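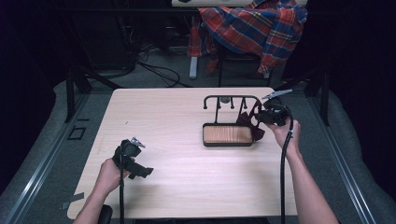 I own more small things than a person my age should, and for years they lived in a cereal bowl by the front door. Keys, a watch, three bow ties I wear in rotation to weddings where I don't know the couple well. The bowl worked, in the sense that everything was in it.

The Prekar accessory stand is the bowl's replacement. It has a shallow rectangular tray with a black rim and an orange-brown wood-grain bottom, and a thin wire frame going up to a crossbar. The bar ends in two curved hooks, with three short prongs in between. There's a gray knob near the middle that I have grown fond of.

Assembly took 11 minutes, 2 of them spent reading a leaflet that thanked me for choosing a lamp.

The hooks are the good part. A bow tie goes on by its band and comes off without a fight, and my maroon-brown one has stopped looking like something the cat slept on. The prongs are fussier. They're short, and a heavy key ring slides off if you walk past with any enthusiasm. Necklaces do better, according to my neighbor Rosimeire Holanda, who borrowed the stand in February and returned it with visible reluctance.

The tray holds a watch, a wallet and some coins. It will not hold the mail, though I keep asking it to.

I looked at the Dimow version too, with two tiers and a velvet lining, and decided my cuff links weren't ready for that kind of life.

Would I buy it again? Yes - for the bow ties. The keys have moved back to the bowl.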